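Speaker notes - Moving the Trirnside archive

Slide 1
Thank them for staying after lunch. Say who I am: Vitória Bettencourt, records lead at Carrilho. I ran the Trirnside move from the first survey to the last box. Questions at the end, but stop me if a term is unclear.

Slide 2
What we had: over 800 boxes in the basement at Plevon, on shelves put in by three different tenants. The old catalog listed shelf numbers that no longer matched anything. Read out the "misc. misc." label. Wait for the laugh, then move on.

Slide 3
The survey took 16 working days. Two people, one reading and one typing. We tried it with one person doing both and the typing errors doubled. Mention that we gave each box a new number and kept the old one in its own column. People still ask for files by the old number.

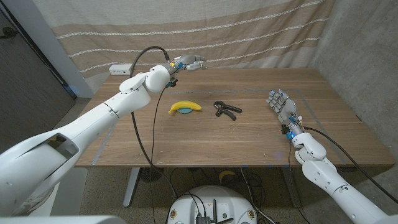 Photo: Tillden

Slide 5
Packing order. We packed by destination shelf, last shelf first, so the truck came off in the right order. Pause here - this is the part most people write down. Damp boxes went separately. There were 247 of them and each was checked before it went near the rest.

Slide 6
What went wrong. The elevator was out for most of a morning in May. The label glue did not hold on the coated cartons, so we relabeled seven pallets by hand. I had not ordered spare labels. Order spare labels.

Slide 7
Costs. Don't read the table. Point to the line for staff time, which was the biggest by far and the one I guessed worst. If someone asks about insurance, say the policy covered transit only - storage was on a separate one.

Slide 8
The survey form is on the handout, back page. Anyone can use it and change it. Leave this slide up during questions.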